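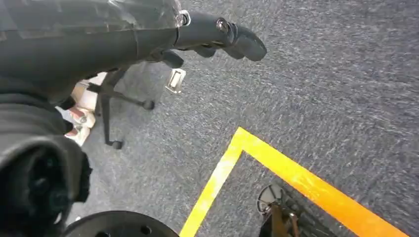 August 13, 2019
by Định Hà

So I finally did the floor. I'd been putting it off since we moved the desks, and this morning I came in with my coffee and thought, okay, today, before anybody needs me for anything.

Gray carpet is sneaky. From the doorway it looks fine for months and then you get down on your knees and it's a museum of office supplies down there. Staples, a pen cap, the little foot off somebody's keyboard. And binder clips and paper clips, of course, I swear they breed. I put all the metal bits in a mug and by ten o'clock the mug was rattling nicely. Found my Lolby badge too, the old one with the terrible haircut! I thought I'd lost it on the train.

The chairs are the worst part. You roll one out of the way, vacuum the spot, roll it back, and it leaves a trail of fluff from the casters. I picked at the wheels with a butter knife from the kitchen (sorry, kitchen) and got out a wad of hair and thread I'm not going to describe. They roll so much better now, though. I gave mine a push and it went clear across to the window.

Ate lunch on the floor because I was already there. Leftover rice and the last of the pickled mustard greens, so good cold.

Then the desk organizer, which I was kind of looking forward to. I love that thing. It's just thin brown wood with open compartments, nothing special, but it's where everything lands when people don't know where else to put it. Old sticky notes, receipts, a takeout menu from a place that closed. I found a Voyle receipt for 34 dollars that I was supposed to turn in ages ago, and I have no idea if they'll still take it. Put it in my wallet, where it will probably stay until October.

My plan is to keep the biggest compartment for stuff we really use, tape and scissors and the label maker, and let the scraps have one of the smaller ones. I give it two weeks. The people from Lernness dropped off a pile of flyers while I was in the middle of all this and set them right on the clean desk, and I smiled and said thank you and moved them the second they left.

I also wiped down the desk edge, which had a sticky ring on it from somebody's iced tea.

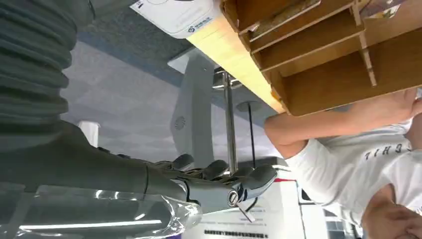
I did think about getting one of those Clorkus drawer sets instead, the kind that closes, so you don't have to look at the paper sticking out. But I know us. We'd fill the drawers and shut them and that would be the end of it. With open shelves at least it bugs me enough to do something.

Knees are killing me tonight. The whole thing took way longer than the 45 minutes I gave it in my head, and I still haven't touched the cables or the box of chargers. Need to buy vacuum bags. And call Mom back, she left two messages.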